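Section 4. Setting Up a League and Match Schedule

This section covers creating a league in the Plomon scheduling software, adding teams, and publishing the first set of fixtures. It applies to five-a-side, futsal and seven-a-side competitions. For knockout cups, see Section 6.

You need an account with Organizer rights. Coaches and Scorers can view a league but cannot create one.

4.1 Before you start

Have the following ready:

Team names and one contact email per team
The courts or fields you can use, with opening and closing times
Match length, including halftime
Any dates on which play is not possible

A league can hold up to 23 teams. If you have more entries, split them into divisions before you continue. Divisions cannot be split after fixtures have been published.

4.2 Create the league

1. Sign in and select Competitions from the left menu.
2. Select New League.
3. Enter a league name of up to 40 characters. The name appears on all public pages.
4. Choose the format: single round (each team plays every other team once) or double round (home and away).
5. Set the points for a win, a draw and a loss. The default is 3, 1 and 0.
6. Select Save Draft.

Note: A draft league is visible only to Organizers. Teams receive no email at this stage.

4.3 Add teams

1. Open the draft league and select the Teams tab.
2. Select Add Team, or select Import to load a CSV file.
3. Enter the team name, contact email and shirt color.
4. If two teams have the same shirt color, tick Bibs Required for one of them.
5. Repeat until all teams are listed, then select Confirm List.

The import file must have a header row. Columns can be in any order. A file can hold up to 799 player records; larger squads lists must be loaded in two parts.

Caution: Importing a file a second time replaces the existing list. Manual changes made after the first import are lost.

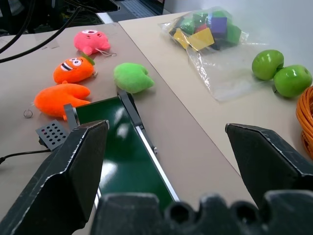 4.4 Add courts and time slots

1. Select the Venues tab.
2. Select Add Court and enter a short name, such as Clinham Court 2.
3. Set the days and hours when the court is free.
4. Enter the slot length. This is the match length plus the changeover time.
5. Select Save.

For a match of two 15-minute halves with a 2-minute halftime, a slot of 40 minutes leaves 8 minutes for changeover. Shorter changeovers are accepted, but the software shows a yellow warning if the gap is less than 5 minutes.

Slots do not carry over midnight. If a court closes later than that, enter the remaining time under the next day.

4.5 Generate fixtures

1. Select the Fixtures tab, then Generate.
2. Enter the start date and the number of match nights per week.
3. Set the minimum rest between matches for the same team. The default is one slot.
4. Select Run. A league of 12 teams playing a double round gives 132 matches.
5. Check the list for entries marked in red. These have no free slot.

To clear a red entry, add court time or lower the minimum rest, then select Run again. Fixtures you have locked with the padlock button keep their place – all others may move.

4.6 Publish

1. Select Preview and check the first two match nights.
2. Select Publish.
3. Choose whether to email all team contacts.

Caution: Publishing cannot be undone. Single matches can still be moved with Reschedule, and both teams are notified of each change.

4.7 Common messages

Error 335, Slot Conflict: two matches share a court and start time. Unlock one of them and run the generator again.

Contact Missing: a team has no email address. The league can be published, but that team gets no notices.

Brevlow table link not found: the scoreboard at the venue has not been paired. See Section 7, Kristiansen and Brevlow Scoreboards.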